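Small bowl, square tub, one table: sorting out the chopped stuff

Quick one today, I have bread in the oven.

Chopping is fine. It's the bit after that gets me - little red pieces all over the place, a dish too small for them, half of it stuck to the side of whatever you tipped it out of. So, my rules for moving chopped food from one thing to another. Mostly learned the messy way.
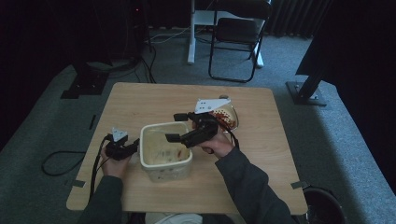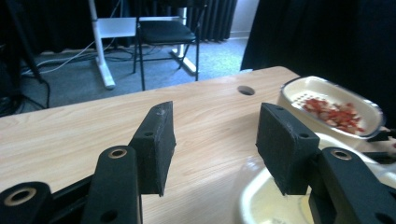 Small red pieces on a pale wood table, in a small white dish.

Clear the table first. All of it. Mail, keys, the Trujillo catalog you keep meaning to throw out. Bare top means you can see every piece that gets away and pick it up before an elbow finds it.

Tub in the middle, dish off to the side. Other way round and you're reaching over the full one with your sleeve in it. Push your sleeves up anyway.

Tip, don't pour. Get the dish right over the rim of the tub, lean it slow, let the pieces slide. Stop halfway, level it out, go again. Wet stuff like tomato hangs on till the last second and then goes all at once, splat.

Square tubs - I like them. A corner makes a decent spout when you want the stuff back out, and they sit flush in the fridge door or along a shelf. Round ones waste teh gaps. Mine are the cheap see-through kind, Telter, bought as a stack and still going. The lids not so much.

Scraps left on the bottom of the tub. Don't scrape with a knife, it scratches the plastic and then the scratches hold color forever. Splash of cold water, swirl, out. Or a rubber spatula if it's something you want to keep. Chili flakes get a dry paper towel FIRST, water second, and keep your hands away from your eyes, I mean it.

Red stains on cloudy plastic: baking soda paste, leave it an hour, rinse. Then a sunny windowsill for the afternoon. Won't get all of it. Gets enough.

Red stains on pale wood are a different animal. Tomato juice on an oiled top - blot, damp cloth, dish soap, dry it right away. Never leave it to "soak". If theres still a pink shadow, a bit of lemon and salt, rub with the grain, wipe off. Still there? Let it dry overnight, then 400 grit sandpaper, very light, and a dab of oil. I did that on my Havwood table in July and can't find the spot now.

Dishes with a raised rim beat flat plates for this, every time. Flat plate, one wobble and it's on the floor. Carpet under the table is worse, obviously - pick the bits up dry, don't rub, blot from the outside in with cold water.

Fill the dish to just under the rim and no more. Two trips are faster than one trip and a mop.

Freezing leftovers: spread the pieces on a lined tray so they aren't touching, freeze till hard, then into the tub. Skip that step and you get a brick. Pepper freezes great. Tomato goes soft, fine for sauce, not for salad.

Label it. Masking tape and a Driren marker, the fat one, comes off in the wash. Put what it is AND the month. Frozen red cubes all look the same by February and I have put chili in a fruit salad.

Timer's going. Onions on Thursday, if I get to it.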